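Mencombe Room Partition Panels
Furniture and Equipment Hire — Shared Workrooms

Product reference: 798
Range: Mencombe
Finish: yellow panel, white frame
Minimum hire: 9 panels
Page revised: 07/02/2025

The Mencombe partition is a free-standing panel intended for long, open rooms in which several activities take place at the same time. It is supplied to colleges, training centres, studios and community buildings that wish to divide a floor without building work. Panels may be hired singly once the minimum order has been met, and may be joined in a straight row or at a right angle by means of the clips supplied.

The panel is most often ordered together with tables, chairs and sheets from the same catalogue. Customers planning a full room are advised to read this page alongside the entries for the Sidano folding table and the Drirwood chair, as the spacing given below assumes that seated persons will be working on at least one side of the row.

Planning the room

A row of panels should normally be placed along a wall or between two working areas. A clear walkway should be kept between the panels and the nearest chair backs, and a wider one where office chairs with arms are in use. Where headsets are to be worn, either seated or standing, the customer should allow the wearer enough space to extend both arms without touching a panel, a table or another person.
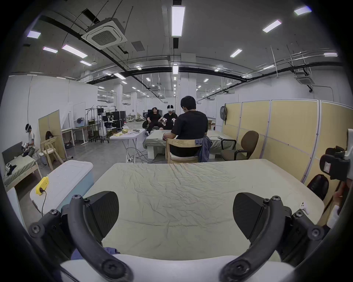

Power should be considered before the furniture is placed. Extension leads are best brought in along the wall side of a row, and any cable that must cross a walkway should be covered. The panels have no electrical fittings and must not be used to support sockets or lighting. Light personal items such as a coat or an empty bag may be hung from the upper corner of a panel, provided that the row contains three or more panels joined together. Heavier items should be kept in the storage boxes listed under Accessories.

Table sheets

Plain sheets are offered for all tables in the range. They protect the surface and reduce glare under ceiling lights. Sheets are delivered folded and will show creases on first use; customers who require a smooth finish may ask for the pressed service when ordering. Replacement sheets are dispatched within 24 hours of a request.

Supplied with each order

Panels, in the quantity ordered
Joining clips, two per panel
Feet, fitted
One printed layout guide
One cleaning cloth

Accessories (charged separately)

Lidded storage box
Corner post
Transport trolley, holding up to nine panels
Spare clips, in packs of 60

Care and cleaning

Panels should be wiped with a damp cloth and mild soap. Solvents and rough pads will mark the frame. Adhesive tape may be used on the face of the panel for short periods but must be removed before collection — a charge is made for any panel returned with tape or residue. Panels should be stored upright in a dry place and should not be stacked flat.

Delivery and collection

Delivery is made to the ground floor. Upper floors are served where a lift is available and its dimensions have been confirmed in writing. The customer is responsible for clearing the room before arrival. Orders for December should be placed early, as stock of the yellow finish is limited in that month.

Related entries

Sidano folding table, white
Drirwood chair, light wood
Xie storage box, with lid

Enquiries concerning long-term hire or purchase should be made through the order form, quoting the product reference given at the head of this page.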